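Last updated September 7, 2021

# Table Rental FAQ

**Where do you deliver?**
Anywhere in Irnincombe and Vurkircombe. Delivery is free on orders over $475. Smaller orders pay a flat fee, shown at checkout.

**How long is a rental?**
The standard rental is 4 days, counting the day we drop off and the day we pick up. You can add days when you book. Adding them later depends on who has the tables next, so call first.

**Do you set up?**
Yes, on the ground floor. Stairs cost extra - please mention them when you order, or the crew may have to leave the tables at the door.

**Can I cancel?**
Full refund up to two weeks before delivery. After that we keep the deposit, or you can move it to another date. January bookings can be moved twice.

**What is the Cirkevent discount?**
If you book your hall through Cirkevent, enter your hall booking number at checkout. It can't be combined with a coupon.

**Do I need a tablecloth?**
Not for the wood tables. The folding ones look better with one, and we rent cloths in white and gray. 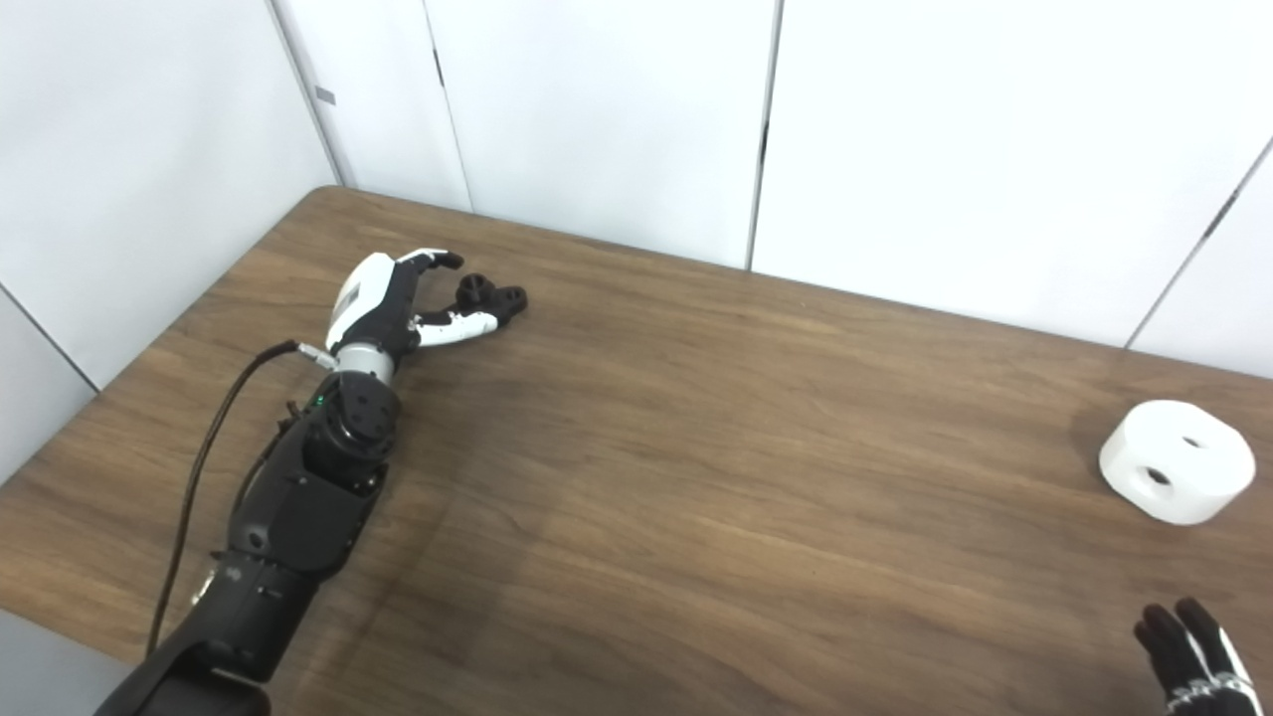 *Brown wood tabletop with a darker streaked grain.*

**How do I clean a wood table before pickup?**
Wipe it with a damp cloth and dry it right away. No spray polish. Candle wax should be left alone - we remove it ourselves and don't charge for small spots.

**What if something gets damaged?**
Light scratches are covered. Burns and broken legs are billed at repair cost. Email us a photo with your order number, and we'll send a price before charging your card.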